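Section 2: Setting Up Your Team in Lellura

Read this before you invite a single player. Lellura's own welcome screen says a team can be ready "in minutes." Maybe, if you have no roster, no fixtures and no parents. Plan on an evening.

Before you start

Have your roster in a spreadsheet, with one player per row. Get your league's club code from the league office. Skip the "guess my league" button. It guessed wrong for two of the clubs that tested this guide.

2.1 Create the team

1. Sign in and choose New Team.
2. Pick Rugby Union, then pick your format. The 7s and 15s formats use different lineup sheets, and you can't switch later without losing your match records.
3. Enter the club code.
4. Set the squad limit. The default is 16, which makes no sense for a fifteens side. Change it to 56 if you carry a second team.
5. Press Save, then sign out and back in. Check that the limit stuck.

Note: The green check mark means the form was sent. It doesn't mean the league has your team.

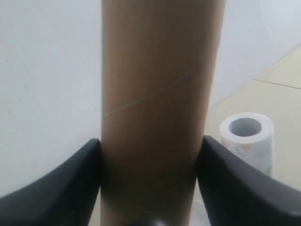
Can I run the first and second teams from one account?

One account will hold both, as long as each has its own squad page. Don't use the Shared Squad option. It's sold as a time saver, but a player moved up for one match disappears from the other team's availability list until somebody puts her back by hand.

2.2 Import the roster

1. Open Squad, then Import.
2. Choose your spreadsheet. Column names must match Lellura's exactly, capital letters included.
3. Look at the preview. Read every row, especially birth dates, which the importer likes to flip between month and day.
4. Press Confirm.

Caution: Undo Import removes the whole squad, including players you typed in yourself. Save a copy of the list first.

Golshifteh Ghaffari, who manages a women's side in the second division, imported her roster three times before the front row came through with the right positions. Her fix was to leave the position column blank and fill it in on screen. Slower, but it worked.

2.3 Set availability reminders

1. Go to Messages, then Reminders.
2. Turn off Smart Timing. We never found out what it's timing.
3. Choose a fixed hour. Early evening gets more replies than lunch.
4. Send a test to yourself and one other coach.
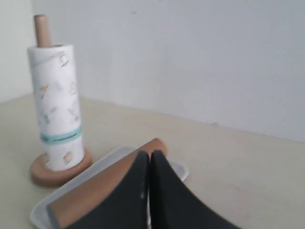 If the test reaches you but not the other coach, check whether she has accepted the team invitation. Pending members show up on the squad page like everyone else, and the only difference is a small gray dot beside the name. Resend the invitation and wait for the dot to go away before you try again.

2.4 Link the fixture list

1. Under Fixtures, choose Link to League.
2. Compare the first 13 matches with the printed schedule. Kickoff times are the usual trouble — away games sometimes show up in your home time zone.
3. Correct any errors and lock the match.

Note: Locked matches are supposed to survive a league update. Ours did in October. Keep the printed schedule anyway.

Match-day lineups and substitutions are covered in Section 3.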